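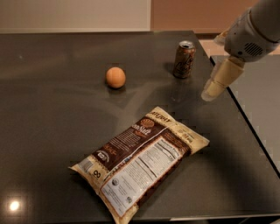

A robot hand over a table with a ball, a drink can and a bag of sea salt chips.

Robots still slow at clearing up, Endstead trial finds

Sat 6 April

ENDSTEAD - Clearing a table is a two-minute job for most people. For a machine, still a long way off that, according to results out this week from a trial run by Ferik, the Endstead automation firm, with the grocery chain Haque.

The firm put its arm through 658 attempts at simple pick-and-place chores since November. Cans, bags, fruit, toys, boxes. Stuff people leave lying around in break rooms and kitchens, or that shoppers dump on the wrong shelf.

Cans went well. So did most boxes. Anything stiff, upright and about the width of a fist was picked up and put where it belonged nearly every time, the company said.

Bags, not so much. A chip bag lying flat has no good edge to grab, and it changes shape once the fingers close on it. Squeeze too hard and the contents are crumbs. Too soft and it slides. Ferik said bags made up the biggest share of the failed tries but would not give a breakdown.

Small balls were the other sore spot. They roll if touched off center, and a shiny tabletop can confuse the vision software, which sometimes goes for the reflection instead. A software update in the last weeks of the trial helped, the firm said. It did not say by how much.

Speed is the bigger problem for stores. The arm took some 16 seconds per item on a good run, longer if it had to stop and look again. A shelf clerk can do several in that time and answer a question about where the mustard is.

Haque had hoped to use the machines for overnight returns, the carts of odd items that pile up by the registers at closing. The chain said Friday it will go ahead in four stores only, with staff on hand, and will not cut any hours becuase of the test. It had earlier talked about a wider rollout.

Home use is further out. Ferik has a waiting list of 400 households for a kitchen model called the Londus, but no price and no ship date. The company said it wants the arm to handle a full counter without help before it goes into anyones house. Dishes with food on them have not been tried yet. Neither has glass.

Workers at the Endstead store, where part of the trial took place, got a demonstration last month. Reaction was mixed. Some liked the idea of handing off the late returns cart. Others asked who picks up what the robot drops. For now the answer is them.

A second round of testing starts in the summer, with softer fingertips and more bags. Results from that are due in the fall.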